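Terry cloth

Terry cloth (some people say terry toweling, my grandmother just said "the fuzzy stuff") is a woven fabric covered in little loops of yarn. Those loops are the whole point! They give the cloth far more surface than a flat weave, so it can soak up a lot of water. I've been writing up fabrics for this site for 18 years now and terry is still the one I get the most mail about.

How it's woven

A terry loom runs two sets of lengthwise threads at once. One set is held tight and makes the ground, the plain backing you'd see if you pulled all the loops out. The other set is kept slack, and every few rows the loom pushes the crosswise threads forward together, which makes the slack threads buckle up into loops. Three rows per loop is the usual setup, and you'll hear weavers call that three-pick terry. I watched this on an old loom at the Jalali mill in Bombridge one July, and it was so loud I had to ask every question twice.

Loops can stand on one side or both. Bath towels nearly always have them on both, while terry for robes and baby clothes may have one side sheared to make velour (soft and lovely, but it doesn't drink up water as well).

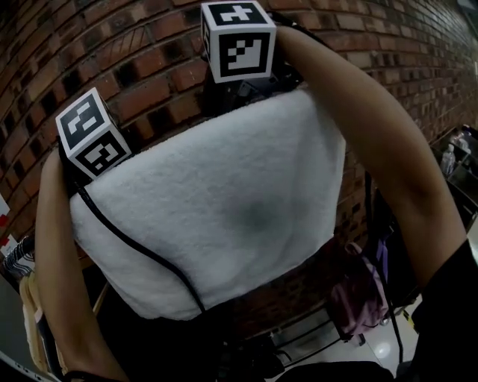
Weight

Towels are sold by weight, in grams per square meter, or GSM. A thin gym towel might be down near 300, and a thick hotel bath sheet is often 600 or more. Heavier feels fancier, but it also takes ages to dry on the rail, so I buy mid-weight ones for my own house and save the big ones for guests.

Fiber and yarn

Cotton is the standard. Long fibers make stronger yarn that sheds less lint, and a low twist gives a softer, thirstier loop that also snags more easily. Mahnaz Abbasi, who taught me to weave, swore by a slightly harder twist for kitchen towels, and I've come around to her view.

Care

New towels often repel water a bit, thanks to the softeners put on at the finishing stage. Wash them once or twice before use and skip the fabric softener after that. If a loop gets pulled, snip it with scissors. It won't run the way a knit does.

See also: Huckaback, Waffle weave, Velour, Chenille

Contact the editor | © 2026 Brerkatov Fabric Pages | Back to top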